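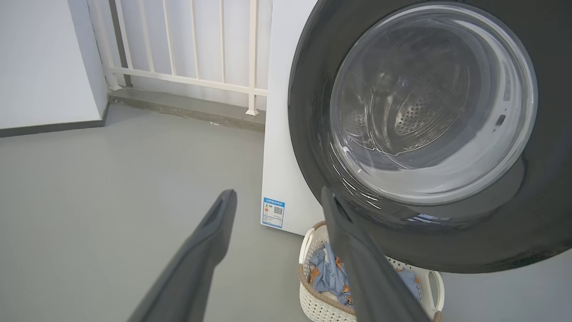
Working rules for robots near a washing machine

I have promised to Gintarė Butkienė that I will write down our rules before I go on holidays, and today is 16th July, so I have no more excuses. She wanted it as an internal page. I asked if I may put it on my blog also, and she agreed, because other small groups write to us with the same questions.

First some words about what rules I mean. There are the big standards for industrial robots and for personal care robots, and everybody who builds a machine for sale must read them. I have read them also, slowly, with a dictionary on the side for the legal words. They are good, but they do not tell you what to do on the morning when the robot must take clothes from a basket and put them in a drum. For that you need house rules. Ours started as one page from Zulema Cabral and now it is 3 pages, and I will not copy all of it.

The door

The door of a front loader is the part where we had the most discussions. It is round, it is heavier than it looks, and the glass is a bulging bowl which sends back every lamp in the room. Our first rule is therefore about seeing. The program may not decide from one view that the door is open or closed. It must have two views from different wrist positions and they must agree. If they do not agree, the arm goes back and waits for a person.

The second rule is about touching. The fingers do not pull at the glass, only at the place made for the hand. Belmiro Quintela argued for a long time that a soft push on the glass is harmless for closing, and maybe he is right for most machines. I still said no. A rule that depends on the model of the washer is a rule which somebody will forget when the washer is changed.

We keep the pushing force for closing at 30 newtons. This number is ours, it is not from a standard, so please do not quote it as one. We measured what a tired person uses at the end of the day and went somewhat below. If the latch does not catch, the robot opens again and looks at the rim for cloth. It may try 2 times. After that it stops and calls.

Never force a door. I write it in a separate line because it is the only sentence that Gintarė has underlined.

The drum

Before anything goes in, a person looks in the drum. I know that we want the robot to do everything, but a drum can have a coin in it, or a forgotten sock, or in a family home a cat. The camera sees the metal with its many small holes and the paddle which lifts the clothes, and the shining surface confuses the depth measurement. Kobe Desmet showed me a depth picture where the drum had a wall in the middle that does not exist. A person with a torch needs one moment for the same job.

The fingers may go inside only when the machine is at standby and the drum is still. For the longer sessions we go further and take the plug out of the wall. Kobe hangs the plug over the tap so that everyone in the room sees it. It looks a little silly and I like it very much.

When the fingers are inside, the speed is limited, and the wrist is not allowed to turn with the drum. This was learned at some cost. In September, at our old place in Dornstead, the finger tip was resting behind a paddle and somebody gave the drum a spin by hand to make the clothes fall down. We had to replace the finger and the small motor behind it, and the spare part took weeks. No person was hurt, but Gintarė asked us to write it in the log as if one was, and I think this was the correct way.

The basket

A woven basket with openwork sides is pretty, and most people have this kind or something like it, so we use it too. But a thin finger can go in the openings. The rule is that the gripper comes to the basket from above and takes cloth, and it does not come from the side at the level of the weave. If the basket must be moved, it is moved by the handle cut-out, and with the arm at low speed.

Also the position. The basket stands below the door, a little in front, where the clothes fall into it if the grip is lost. It must not stand where the door would swing against it. Zulema puts two bits of tape on the floor for the corners. When I came the first time I thought it was too much, but after one week I was looking for the tape myself.

The floor must be free. A smooth floor is good for the base of the robot and bad for people when there is one drop of water on it, so we keep a cloth nearby. We had at Arkik a session stopped by a puddle smaller than a saucer, and I was the one who stopped it, and Belmiro was not happy with me.

The clothes

Use real clothes, with prints and colours. In the beginning we had only plain white towels, and the program learned that a thing with a pattern is not laundry. Printed fabric is difficult in a useful way, because the edge of the print looks like the edge of the cloth.

No strings, no belts, no hooks from underwear, no buttons that hang. Empty the pockets. Ask the owner before you use anybody's clothing, also when it is a colleague. If there is a name label inside, cover it or choose another piece.

The people

One person has the stop button in the hand. Not on the table, not in the pocket. This person does not do anything else, does not answer the phone and does not hold the door for a colleague. We change after 30 minutes, because it is a boring job and a bored person is slow.

Balconies and railings are a special chapter. If the work is near a railing, the reach of the arm is limited in the software so that it can not carry an item over the top, and nobody leans on the railing to get a better view. I know it is tempting. Zulema writes the limit on paper and puts the paper where the operator stands, and before the start the operator reads it aloud. It feels like being at school. We do it anyway.

What we still do not agree on

Belmiro would like to let the robot press the start button. At the moment a person starts the wash, always. My opinion is that starting a machine with water and heat is a decision, and a decision should have a name next to it in the log. His opinion is that we can put the robot's name there. We will talk about it again after the holidays.

The other open point is noise. The Bite controller which we use makes a beep when the arm begins to move, and the washers also beep at the end of the cycle, and the two sounds are close enough that Žydrūnas Stankevičius came in from the next room two times for nothing. I would like a spoken word for the arm. Kobe says that he will go crazy if he must hear it all day. If some reader has found a sound which is clear and does not make the colleagues angry, please write me in the comments, I read all of them even when my answer is slow.

The full text of the rules is kept by Gintarė, under the project name Gakico. She sends it to anyone who asks politely, and she would like to receive yours in exchange.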